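Girnudport Working Group Issues Report on a Municipal Basic Income

Sep 13, 2022

The Girnudport working group on income security has released its final report, "A Floor for Every Household," following two years of meetings and written submissions. The report runs to 69 pages and sets out a plan for an unconditional monthly payment to adult residents of the Koppel district, to be tested for a limited period before any decision on a wider program. It was edited by Mathis Chevalier, with a chapter on local tax policy by Senyo Nutsugah.

I attended the public presentation in July and have since read the full text. The opening chapters review the present system of means-tested support in Koppel, where an applicant may have to deal with seven separate offices – each with its own forms and its own definition of a household. Chevalier argues that the cost of this arrangement falls mainly on people with irregular earnings, whose benefits are recalculated whenever their hours change. 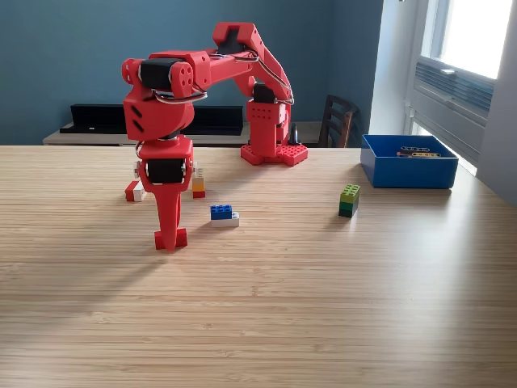

Would the proposed payment replace existing disability and housing support?

Under the plan, both forms of support would remain in place at their current levels. The payment would be made in addition to them and would not be counted as income when eligibility is reviewed.

Nutsugah's chapter is the most detailed part of the report. It compares 13 funding options, among them a land value levy, a higher rate on second homes, and a dividend from the district's property holdings. The author favors the levy, combined with a small contribution from the general budget, and gives a clear account of the legal changes that would be required. Readers who followed the earlier Osex discussion paper will notice that the sales tax option has been dropped. The report states that it would have taken back too much of the payment from the lowest earners.
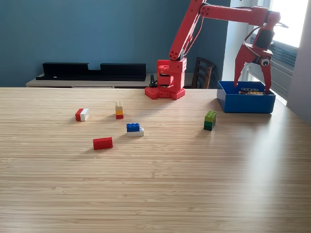
Robotic arm with its gripper in a blue bin.

The section on work and wages is shorter, and in my view less complete. It deals with care work and part-time employment at some length but says little about the self-employed, who submitted more than seven statements during the consultation. A written response from Chevalier on this point has been added to the online edition – it accepts that further study is needed and proposes a separate survey.

The report is available in print from the district library in Koppel and may be downloaded without charge. Comments on the draft terms of the trial may be sent to the working group in writing. A second public meeting, at which Nutsugah will present the tax chapter and take questions, will be announced once a hall has been confirmed.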